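팟캐스트로 옛날 드라마 정주행하는 법 (과장 빼고)

요즘 옛날 드라마를 한 회씩 보면서 해설 팟캐스트를 같이 듣는 사람이 많다. 나도 한다. 다만 이걸 권하는 글들이 하나같이 "작품을 두 배로 즐길 수 있다"고 쓰는데, 나는 그 말을 믿지 않는다. 두 배의 시간이 드는 건 확실하다. 그래서 이 글은 그 시간을 덜 버리는 방법에 대한 글이다. 첩보물이든 우주선 나오는 드라마든 순서는 비슷하다.

준비할 것
- 볼 드라마 하나 (두 개 동시에는 하지 말 것)
- 그 드라마를 회차별로 다루는 팟캐스트 하나
- 메모장. 종이든 앱이든 상관없다
- 재생 속도를 바꿀 수 있는 팟캐스트 앱

1단계. 드라마의 총 분량부터 계산한다

시작하기 전에 숫자를 봐야 한다. 내가 작년에 따라간 작품은 우주 화물선 이야기인 "Viltard"였다. 전체 43화, 팟캐스트도 한 화에 한 편씩 43편이었다. 여기까지는 깔끔하다. 그런데 팟캐스트 쪽을 전부 더해 보니 재생 시간이 4천 분이 넘었다. 드라마보다 해설이 길다. 이런 경우는 드물지 않고, 소개 페이지에는 대개 적혀 있지 않다.

앱에서 프로그램의 에피소드 목록을 열고 앞쪽 세 편, 중간 세 편, 마지막 세 편의 길이를 본다. 앞쪽 세 편만 보면 속는다. 첫 편은 40분이던 프로그램이 뒤로 갈수록 두 시간짜리가 되는 일이 흔하다. 진행자들이 친해지기 때문이라고들 하는데, 내가 듣기에는 편집을 안 하게 되는 쪽에 가깝다.

2단계. 완결 여부를 확인한다

회차별 해설 프로그램은 중간에 멈추는 경우가 많다. 시즌 2 어디쯤에서 "잠시 쉬어 갑니다"라는 공지가 올라오고 그걸로 끝이다. 마지막 업로드가 몇 달 전인지 보고, 마지막 편 제목이 드라마의 마지막 화와 맞는지도 본다. 맞지 않으면 미완으로 치고 계획을 세우는 편이 낫다. 진행자가 곧 돌아온다고 써 놓았어도 마찬가지다. 나는 "Fuvach" 해설을 그렇게 기다리다가 3월에 포기했다.

후원자 전용 편이 섞여 있는지도 확인한다. 번호가 건너뛰어 있으면 그 사이가 유료일 가능성이 있다. 유료 자체가 나쁘다는 건 아니고, 중요한 2부작의 뒷부분만 유료로 막아 두는 곳이 있어서 하는 말이다.

3단계. 스포일러 정책을 직접 시험해 본다

거의 모든 프로그램이 "스포일러 없음"이라고 써 둔다. 믿지 말고 시험해 보자. 방법은 간단하다.

첫째, 이미 본 드라마를 다룬 편이 있으면 그 프로그램의 초반 편을 하나 듣는다. 나중 전개를 아는 상태로 들으면 진행자가 얼마나 흘리는지 바로 들린다.

둘째, 본 드라마가 없으면 배우 소개 부분만 들어 본다. "이 배우는 나중에 아주 중요해지는데요" 같은 말이 나오면 그 프로그램은 스포일러가 있는 프로그램이다. 진행자 본인은 아니라고 생각하겠지만.

셋째, 편 설명란을 읽지 않는다. 설명란에 결말을 써 놓는 곳이 있다.

이 기준으로 걸러 내면 남는 게 별로 없다. 그럴 때는 드라마를 먼저 끝까지 보고 나서 팟캐스트를 듣는 방법도 있다. 사실 나는 이쪽을 더 추천하지만 "같이 달린다"는 기분은 안 난다.

4단계. 보는 순서와 듣는 순서를 정한다

흔한 조언은 한 화 보고 바로 한 편 듣기다. 해 보면 지친다. 방금 본 내용을 줄거리부터 다시 말해 주는데, 그 줄거리 요약이 20분씩 간다. 내가 쓰는 방법은 다음과 같다.

드라마를 세 화 연달아 본다. 다음 날 출근길이나 설거지할 때 팟캐스트 세 편을 듣는다. 하루쯤 지나면 줄거리 요약이 쓸모가 생긴다. 기억이 흐릿해져 있어서 그렇다. 반대로 그날 바로 듣는다면 요약 부분은 건너뛴다. 대부분 오프닝 음악이 끝나고 잡담, 줄거리, 본론 순서이므로 챕터 표시가 있으면 본론으로 바로 간다. 챕터 표시가 없는 프로그램이라면 30초 건너뛰기를 열 번쯤 눌러 보면 감이 온다.

듣다가 화면을 확인하고 싶어질 때가 있다. 그때마다 멈추고 찾아보지 말고 메모장에 화 번호와 시각만 적어 둔다. 나중에 몰아서 본다. 내 경험으로는 적어 둔 것의 반은 다시 안 찾아보게 되는데, 그 정도로 궁금했던 것이다.

5단계. 뒷이야기는 출처를 따진다

옛날 드라마 해설의 재미는 제작 비화다. 그리고 제일 못 믿을 것도 제작 비화다. 누가 누구와 사이가 나빴고, 원래 주인공은 다른 배우였고, 세트가 무너질 뻔했고. 들을 때는 재미있지만 출처를 물으면 "어디 인터뷰에서 봤다"로 끝난다.

나는 세 가지로 나눈다. 진행자가 책이나 인터뷰 제목을 말하면 일단 받아 둔다. "유명한 이야기죠"로 시작하면 보류한다. "제 생각에는"으로 시작했는데 다음 편에서 사실처럼 말하면 버린다. 마지막 것이 생각보다 많다. "Busov" 해설에서는 3편의 추측이 10편에 가면 확정된 역사가 되어 있었다. 앞에서부터 차례로 들은 사람은 눈치를 챌 수 있는데, 중간부터 들은 사람은 방법이 없다.

게스트가 나오는 편은 조금 다르게 들어야 한다. 실제로 참여했던 사람이 나와도 수십 년 전 일이다. 같은 사람이 다른 프로그램에서 같은 일화를 다르게 말하는 걸 들은 적이 있다. 거짓말이라고 생각하지는 않는다. 여러 번 말하다 보면 이야기가 다듬어진다. 그래서 게스트 편은 사실 확인용으로 쓰지 말고 말투와 분위기를 듣는 용도로 쓴다.

6단계. 재생 속도는 1.2배까지만

1.5배나 2배로 들으면 많이 들을 수 있다고 하는데, 두 명이 말하는 프로그램은 겹치는 말이 뭉개진다. 세 명이면 더하다. 1.2배가 내 한계였고, 무음 구간 자동 건너뛰기는 꺼 두는 편이 좋다. 드라마 음성을 짧게 인용하는 프로그램에서는 인용과 진행자 말이 붙어 버려서 누가 말하는지 헷갈린다.

7단계. 기록은 짧게 남긴다

기록 앱에 별점을 매기고 감상문을 쓰라는 조언도 많다. 나는 한 화에 한 줄만 적는다. 화 번호, 기억나는 장면 하나, 팟캐스트에서 새로 안 것 하나. 새로 안 것이 없으면 비워 둔다. 나중에 빈칸이 연달아 다섯 개 나오면 그 팟캐스트는 그만 들어도 된다는 뜻이다. 별점보다 훨씬 정확하다.

기록이 쌓인다고 뿌듯해할 것도 없다. "Sobczak" 때는 표까지 만들어서 726줄을 채웠는데 다시 열어 본 적이 없다. 1000줄을 목표로 잡았던 게 지금 보면 좀 우습다.
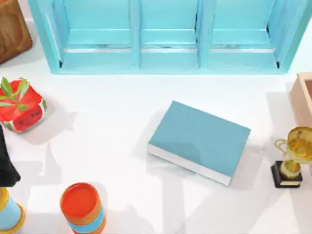
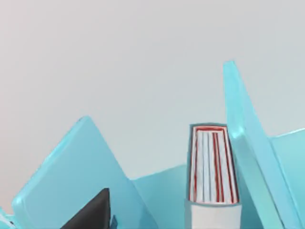 8단계. 그만둘 지점을 미리 정한다

마지막으로, 시작할 때 그만둘 조건을 적어 둔다. 나는 시즌 1이 끝나는 지점을 무조건 첫 번째 점검 지점으로 잡는다. 드라마만 재미있으면 드라마만 계속 본다. 팟캐스트만 재미있으면, 이상한 상황 같지만 의외로 자주 있는 일인데, 드라마는 접고 팟캐스트만 들어도 된다. 줄거리 요약 20분이 여기서는 도움이 된다.

조심할 것은 이미 들인 시간 때문에 계속하는 경우다. "시즌 3부터 진짜 재미있어진다"는 말은 어느 드라마 게시판에나 있고, 그 말을 한 사람은 시즌 3까지 본 사람뿐이다. 시즌 1에서 그만둔 사람은 게시판에 남아 있지 않다.

자주 막히는 부분

판본마다 화 번호가 다를 때: 방영 순서와 제작 순서가 다른 옛날 드라마가 꽤 있다. 팟캐스트가 어느 쪽을 따르는지 첫 편에서 말해 주는 경우가 많으니 첫 편만은 건너뛰지 말고 듣는다. 번호 대신 제목으로 맞추면 덜 헷갈린다.

자막이 이상할 때: 진행자가 감탄하는 대사가 내가 본 자막에는 없을 수 있다. 번역에서 빠졌거나 다르게 옮긴 것이다. 시각을 적어 두었다가 원어로 한 번 들어 보는 수밖에 없다.

광고가 너무 길 때: 후원하면 광고 없는 판을 준다는 곳이 있는데, 결제하기 전에 지난 편까지 포함인지 확인한다. 새 편부터만 적용되는 곳이라면 정주행하는 사람에게는 쓸모가 없다.

두 팟캐스트 중에 고르기 어려울 때: 가장 재미없었던 화를 하나 골라서 양쪽 해설을 듣는다. 명작으로 꼽히는 화는 누가 해설해도 들을 만하다. 지루한 화를 두고도 할 말이 있는 쪽을 고르고, 다른 쪽은 구독 목록에서 지운다.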